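The arm that stopped 4 centimeters inside the counter

Posted 10/1/18 in simulation, faults

I have spent most of my evenings lately on a fault in the kitchen simulation, and since two people have written to ask why the Fustirwood builds stopped appearing, I will write it up properly.

Fustirwood is the name of the simulated two-armed robot and the set of kitchens it works in. The kitchens are long and narrow, with a counter down each side. The robot stands between them and is supposed to pick up small things from one counter and put them on the other. The controller is mine. The physics and rendering come from a package called Floneo, which Jitendra Pathak set up for the Pistthorpe group before I joined, and which he still looks after.

The fault first appeared as a stall. During a reach across the left counter the arm would slow down, stop short of the target, and stay there. No error was raised. The joint readings were steady, the commanded and measured positions agreed to within tolerance, and the log said the move was still in progress. After 56 seconds the task timer ran out and the run was marked as a timeout.

Timeouts are common and I did not look at them closely. That was the first mistake. I had them in the same bin as runs where the object rolled away or the planner found no path, and the bin was only read when it got large.

What made me look was the torque log. I had added a plot of elbow torque for an unrelated reason (I wanted to check the gravity compensation) and in the stalled runs the elbow was sitting at its limit for the whole of the wait. An arm holding still in free air does not need that. It was pushing on something. On a real machine it would have been pushing on the kitchen with everything it had, with no alarm, for most of a minute.

The contact list for those runs was empty, so as far as the safety monitor knew, the arm was touching nothing. The monitor works from the contact list alone. It has a force threshold, a debounce and a tidy state machine, all of which I tested at length, and none of which does anything if the list has no entries.

I then spent several evenings on wrong ideas. In order:

The gravity model. I recomputed the link masses by hand. They were correct.

The joint limits. One limit on the left shoulder was tighter than the drawing says, which I fixed, but the stalls continued at the same rate.

The solver step. Halving it changed which runs stalled but did not change how many. I should have taken more from this than I did. If the step size moves the failure from one run to another, the failure depends on exactly where a body is when something is evaluated, and that points to geometry.

Jitendra found the real cause in an afternoon by drawing the collision shapes over the visible ones. The counter has a thick, rounded front edge. In the visible model this is a smooth mesh. In the collision model it was a plain box, and the box had been placed using the outer dimension of the rounding, then grown by a margin, so that it extended 4 centimeters above the surface the planner was using. The planner worked from the visible mesh. It sent the forearm over the edge with what it thought was clearance, and the forearm met a box that stuck up higher than the counter did.

That explains the push. It does not explain the empty contact list, and that part was my own work. To keep the log small I had filtered out contacts between the robot and anything tagged as furniture where the penetration was below a set depth, on the theory that these were resting contacts and uninteresting. The filter was applied before the monitor read the list, and it should have been applied after. The solver saw the contact and stopped the arm. The monitor was handed a list with the contact removed.

I went back over the stored runs with the filter off. Out of 3766 reaches, the stalls on the left counter all had a forearm contact at the front edge. The right counter has a different front and did not show the problem, which is another thing I could have noticed sooner.

The view I used most while checking the fix is the one from the robot's own head, because the crossing point between the forearm and the counter edge is easy to follow from there. The room comes out steeply tilted in it. The tilt is in the view only and has no bearing on the contacts.
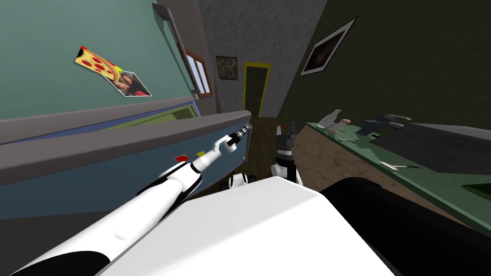
Left arm reaching over the gray counter ledge, right arm upright by the wooden counter. Simulated view.

The changes are as follows. The box on the counter edge has been replaced by a row of 3 capsules that follow the rounding. The planner and the solver now read the same collision model, so if the model is wrong they will at least be wrong together. The log filter runs last. And the monitor has a second input: if any joint stays near its torque limit while its speed is close to zero, it stops the arm and raises a fault, whatever the contact list says.

The last one has already given false alarms – lifting the heavier test objects at full extension looks much the same as pushing on a wall. I have set the time limit on it fairly long for now. A better version would compare the measured torque with the expected torque for the pose and load, but the load estimate is poor until the object has been held for a moment, and I do not want to hang a safety stop on it yet.

Still open: the Malhotra kitchens use the same counter part under a different name, and I have not checked whether they inherited the old box. Until that is done, please treat any left-side timeouts from those kitchens as suspect. If you have old logs with the torque channel in them, keep them. The contact channel from any build before this one is missing the entries you would want.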